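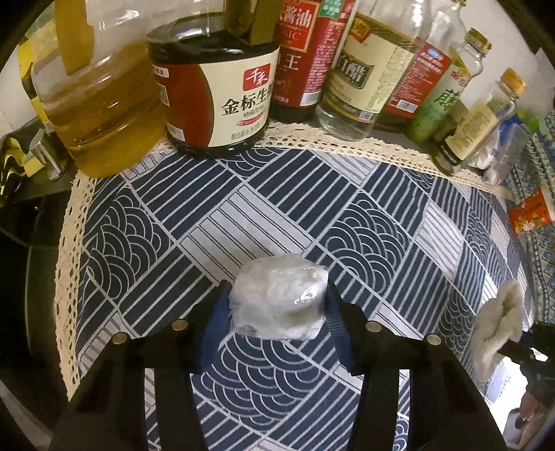
Patterned tablecloth, with the bottles along the back.

Ticket 61 - Resin hut panels coming out of the mould short
Opened by: Thiện Hoàng
Product: Halo two-part casting resin, Kerekes silicone
Status: Closed, grudgingly

Original report
I'm casting corrugated wall panels for a small army hut in 1/35. The master is fine. The mould looks fine. The panels come out with the bottom corner missing, always the same corner, as if something small had eaten it. I have now made enough three-cornered panels to house a very unlucky platoon.

Reply from Henryk Sadowski
Trapped air, almost certainly. Which end are you pouring from, and is the mould lying flat?

Reply from Thiện
Flat, pouring from the middle, because that's where the hole is.

Reply from Henryk
Tip it. Prop one end up on a scrap of styrene, pour slowly at the low end and let the resin climb. Dust the corrugations with talc first and tap out the extra.

Update, 11th March
Tipped it. The corner is back. The opposite corner has now gone, which I suppose is progress. I also tried warming the resin bottles as Igor Ostrowski suggested, and it went off in the cup before I'd finished stirring. I own a very nice casting of the inside of a cup.

Reply from Igor
I did say warm the mould. The bottles can stay as they are.

Steps that were tried after that

1. Cut a vent at the high corner with a fresh blade, 2 mm wide. Better. One panel in 5 still short.

2. Ran a cocktail stick along every groove straight after pouring. Tedious, but the bubbles do come up.

3. Swapped the backing board for a stiffer one. The old Lallberg offcut had a bow in it that I'd been refusing to see since December.

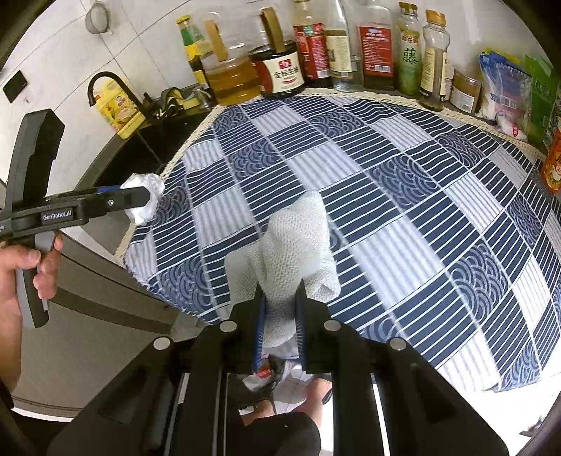 4. Warmed the mould (the mould, Igor) on the radiator before pouring. Full panels, all corners present, ribs crisp enough to cut yourself on.

Resolution
Vent plus flat board plus warm mould. Henryk wants it noted that he said air from the start. Noted. The short panels are going behind the hut as a scrap heap, and I've asked Bogumił Domański whether he wants the cup.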